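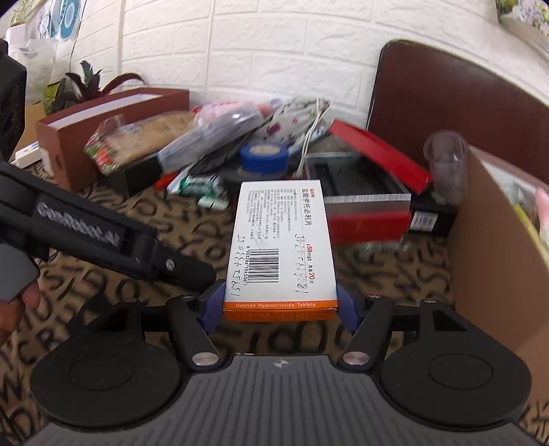
Gonari Grip Pads and Sample Set

README for the trial kit and the recordings that ship with it

Maintained by Vibeke Egilsson. Last revised in April.

What you get

Gonari is a kit of soft replacement pads for hand-held parallel grippers, sold together with a set of recordings made on small packaged goods. The pads are the product. The recordings are included so that a buyer can check our claims before fitting anything, and so that a team with no data of its own has something to start from.

The trial kit contains:
- 2 pairs of pads, blue
- mounting screws and a hex key
- a printed fitting sheet
- a download code for the sample set

The gripper is not included. If you don't have one, Preritz rents them by the month and will fit the pads before shipping.

What the sample set covers

The sample set has 1,558 recordings of one task: pick up a small item from a crowded table, hold it up, and put it back down. Most of the items are household packages, such as medicine boxes, tape rolls, and wrapped snacks. The tables were left as cluttered as we found them. Tablecloths, gift boxes, cups, and plastic bags were not cleared away.

A typical medicine box recording shows the carton held upright by its lower corners, with one blue pad pressing on each side. The print on the box often runs sideways to the camera. In the frame used on this page the English name, Itopride Hydrochloride Tablets, is on the orange band near the bottom, and the barcode sits on the white face. A second gripper arm comes in from the left with a hand on its grip.

Files

episodes/ – one folder per recording, numbered from 0001
episodes/NNNN/video.mp4 – view from the gripper
episodes/NNNN/width.csv – opening between the pads, in millimeters, with a time column
episodes/NNNN/note.txt – item type and outcome, one line each
splits/train.txt
splits/test.txt
fitting.pdf – same sheet as the printed one

The test split has 100 recordings. No item in it appears in the training split, although some of the tables do. If you need a split by table, use the table column in index.csv and build your own.

Outcome labels

held – the item left the table and was set down again
slipped – the item left the table and came loose
missed – the pads closed but the item stayed where it was
unclear – the view was blocked or the labeler could not decide

Of the full set, 910 recordings show cartons. The rest are split among rolls, pouches, and loose packets. Pouches are the weak spot. The pads tend to fold the fabric and then let go of it, and the slipped label turns up there far more often than it does with cartons.

Fitting the pads

1. Remove the old pads and wipe the finger plates.
2. Line up the new pad with the flat side against the plate.
3. Start both screws by hand before tightening either one.
4. Close the gripper and check that the pads meet along their full height.
5. Set the zero width again. Skip this and your readings will be off by the difference in pad thickness.

Pads wear first along the lower edge. Replace them as a pair.

Known problems

- Glossy cartons can rotate when held by the bottom corners. Gripping nearer the middle fixes most of it.
- Clear plastic wrap throws glare into the video, and a few labels near reflective packages may be wrong.
- Some width files begin a fraction of a second late. Use the time column and don't count rows.
- The item types in note.txt were typed by hand, so you will find both "box" and "carton". They mean the same thing.

Reading text on packages

Package text is visible in many recordings, in Chinese and in English. We did not transcribe it, and the set has no text labels. Several boxes also have handwriting on them. Treat handwritten numbers as private: do not publish them, search for them, or train a model to read them out. If you plan to share frames outside your own team, mask those areas first. The script mask_regions.py takes a list of rectangles and blacks them out for a whole recording.

What the set is not good for

Do not use it to identify medicines or judge dosage. It is also a poor match for heavy items or glassware. We have not tested the pads with food that touches them directly.

License and support

The recordings may be used for research and internal product testing. Reselling them needs written permission from Gosselin, who handles licensing for us. Pads that split or peel within the trial period are replaced free – send a photo of the damage and the batch letter from the back of the pad.

Changes

1.2 – renamed "dropped" to "slipped", fixed the zero width in a batch of carton recordings
1.1 – added pouches
1.0 – first release, cartons and rolls only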